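Frequently Asked Questions: Posting Videos and Photos of Children Online

By Murali Rodrigues
20 Sep 2025

I collect here the questions that parents, aunts, uncles and teachers send to me most often. I write from Brekke, where I moderate a parent group of 800 members on Hulover. I am not a lawyer. If your case is serious, please speak to one, because the rules differ from place to place.

My sister posted a video of my son without asking me. What can I do first?

Write to her privately. In most families this is enough. Say which video you mean, say that you want it removed, and give her a day for it. Please do not write under the video itself. Every comment makes the video more visible to other people, and your sister will feel that she must defend herself in public.

If she refuses, you can report the video to the platform as the parent of the child. Most platforms have a separate form for this, and it is usually not the same as the normal "report" button.

Is it allowed to post a school performance when other children are in it?

Ask the school first. Many schools have a paper that parents sign at the beginning of the year, and in this paper you find what was agreed. In our school the paper was sent home in August and it says that recordings are for family use only. A closed chat with the grandparents was accepted as family use. A public account was not.

When you want to post it anyway, cut the video so that only your own child is seen. Blurring of faces is possible too, but check the whole clip to the end. The blur often slips away when a child turns the head.

What does "private account" mean on Stosico?

It means that only the followers you accepted can see your posts. It does not mean that the posts stay with them. A follower can make a screen recording, and you do not get any message about this. Look through your list of followers two times a year. When I did it myself I removed 56 people, and many of them I could not even remember.

On Hulover it works differently. There you have circles, and each post goes to one circle. The circle is chosen again for every post, and the app remembers the last choice. Many mistakes happen in this way: the last post was public, so the new one is public also.

A video of my child is spreading and I did not post it. How do I get it down?

Do these things in this order:

1. Make screenshots of the post, with the name of the account and the date visible.
2. Copy the link and keep it in a document.
3. Report through the form for parents, one report for each link.
4. Ask your friends not to share it, also not for the purpose of warning others.
5. If the video shows a child being hurt, or a child without clothes, go to the police at once. Do not save or send such a video yourself, and skip the screenshots. Give them only the link.

The fourth point is difficult for many people. They are angry, and they share the video with an angry text. I understand this feeling, but for the child it is the same video again.

How long does a report take?

I can tell you only my own experience. My fastest answer came after 40 minutes and my slowest after several weeks. If you hear nothing, report it again and mention the number of the first report. Two parents reporting the same link from two accounts is fine. Asking the whole group to report it is not helpful, as far as I could see.

Should I react when I see a video where an adult shouts at a child?

Yes, but please be careful. A short clip does not show what was before it, and the people in it may be named wrongly in the comments. This happened in our group, and a woman from another town received ugly messages for something she had no part in. Report the clip, and if you really know the family, contact the child protection service in your area. Do not publish an address or the name of a workplace. 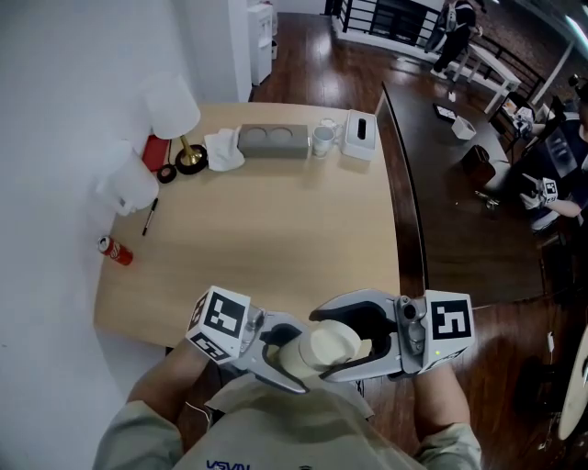

You can also do something small for the child's side. If the clip was posted by somebody you know, write to this person and ask that it comes down. People listen more to one calm message from a friend than to a hundred strangers.

My daughter is eleven and wants to post her dances. Is this too early?

Most platforms have an age limit, and you find it in the terms. Below this age I would say no to an own account. But the dancing itself is not a problem, and I would not make it into one. Let her record the dance and show it in the family chat. My niece does this every weekend, and her grandfather answers to each video with a very long voice message.

If she is old enough for an account, sit with her when she makes it. Turn off the messages from strangers, turn off the location, and choose a user name without the birth year. Look also at the background of the videos – a school logo on a sweater or a street sign behind the window tells more than people think.

What if my child asks me to delete old photos?

Then delete them. You can keep them at home, of course. Children of nine or ten begin to search for their own name, and they do not always like what they find. I asked my son about a bath photo which I found very sweet, and he did not find it sweet at all.

Can I send you a question?

Yes, through the contact form. I answer in the evenings, and please leave out the full names of children. Links to videos I do not open.

Related questions
How to turn off comments on Hulover
Group chats in the first school year: some rules
Stosico: changing who can see old posts
Leaving a Grollora family album and taking your photos with you

Get new answers by email once a month. You can unsubscribe at any time.

This website uses cookies to remember your settings. Accept | Manage choices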